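Mio Minami
03/03/2021

OK, I finished my first real run at old floor finishes last night and I have so much to say. Thread on wood floors, old ones, and why I can't stop looking down in other people's houses.

Some background: our place still has its original plank floor, 574 square feet of it if you count the hallway (I count the hallway). For years it was under carpet the color of oatmeal. We pulled up the first corner in February and I yelled so loud my neighbor texted.

First thing I learned: seams move! Boards shrink in the dry months and swell in the muggy ones, so the dark lines between them get wider and thinner over the year. I used to think a gap meant a bad floor. It mostly means winter.

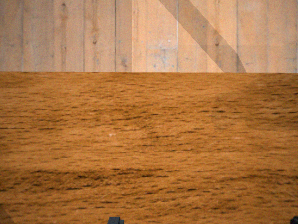
So please don't rush out and fill every gap in the cold season. The filler has nowhere to go when the boards swell again, and it pops out in crumbs. Ask me how many crumbs are in my vacuum.

Second thing: sanding is a budget. Each pass takes wood you don't get back, and an old floor may have already had a few rounds. Pull up a heating vent and look at the cut edge of a board. You can see how much is left above the tongue. Best two minutes I spent on this whole project.

We had enough left for one light sanding, so I went slowly. Rented the drum sander from Nillent, the little tool place by the train station, and they gave me a ten minute lesson in the parking lot that saved my floor. Start it moving BEFORE you lower the drum. Lower it while you're standing still and you get a dip you'll see forever.

(There is one dip. It's under the bookcase. We don't talk about it.)

Third: grit order matters way more than the machine. Go coarse, medium, fine and don't skip. I skipped in the closet to see what would happen, and wow, every scratch lit up as soon as the finish went on. It looks like a cat learned to ice skate in there.

Now finish, which is where I turned into a person with opinions. I tried 6 samples on a spare board. The glossy ones made every speck of dust look like a boulder. Flallo's matte oil won by a mile. It's soft and a little warm, and it lets the knots and the gray worn bits be themselves. 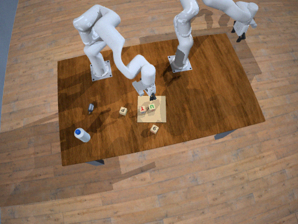

Oil does need refreshing, I won't lie. High traffic spots want a thin coat every year or so. But you can fix one patch without redoing the room, and for a house where people wear shoes inside (my brother) that's huge.

Money, because people always ask: $1,645 all in, with sander rental, paper, oil, and a very nice pair of knee pads. The quote I got for having it done was a lot more than that and they couldn't come until summer.

Please get the knee pads. I started with a folded towel. My knees are still writing letters of complaint.

Next up is the stairs, and I'm nervous about the corners. If you've scraped stair treads by hand, tell me what scraper you used! Replies are open and I'm reading all of them.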